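The placemat problem

Every August the Larnville shops fill up with table linen, and every year I am told that a proper table begins with a mat. I have my doubts. I have laid a table most nights of my adult life and can't remember a guest who ate better because there was a rectangle of weave under the plate.

The case for mats goes like this. They protect the table, they catch the crumbs and they give everyone a place. The first is true if you own a table worth protecting. Mine came second-hand from Prurno and had rings on it already. As for crumbs, a woven mat holds on to them like a doormat holds grit, and then you have to shake it out of the back door.
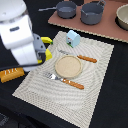 Photo: Zarkholm

A pale mat on a dark table does look smart, I'll grant that, and wavy grey lines are easier on the eye than printed lemons. Put a plain beige plate on it and you have something close to a shop window. But lay it at a slant and the fork goes slanting too, and all that careful setting starts to look like a tray someone has put down in a hurry.

Claeys will sell you a set of 12, which is 3 times what my table can seat. The leaflet promises up to 100 washes. I gave up on my last lot well before that, when the edges had gone and they no longer lay flat.

Buy them if you like the look of them. Just don't let anyone tell you supper needs one. A wiped table, a plate and a fork in reach will do, and the money is better spent on the food.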